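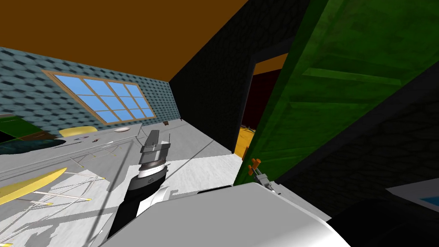 Ruxandra Costache had inherited the house on Flullavgate from a great-aunt she had met exactly once, at a wedding, where the old woman had pressed a boiled candy into her palm and told her never to trust a man who whistled indoors. So it was a little awkward when Cledwyn Watkins, from next door, came up the steps on her first Thursday with a pot of leek soup, whistling all the way into the kitchen.

"She'd have thrown me out by now," he said, quite cheerfully, and set the pot on the stove.

They ate it standing up, as the chairs were still on a truck somewhere past Grurirdale, and he told her how he and her great-aunt had argued over the pear tree for 14 years. It leaned over his fence, you see, and every October it dropped its pears on his side, and every October she came around with a basket and asked for them back (he always kept six, and she always knew it).

"And did you ever make up?" asked Ruxandra.

"Make up? My dear girl, we were never happier."

After he had gone home she washed the two bowls and went out in her coat to have a look at the tree. It was nearly dark, and the grass was full of windfalls, and on the far side of the fence she could hear him moving about, whistling again, something slow she half remembered from the wedding. She found the basket hanging on a nail by the back door. Then she walked around to his gate and knocked.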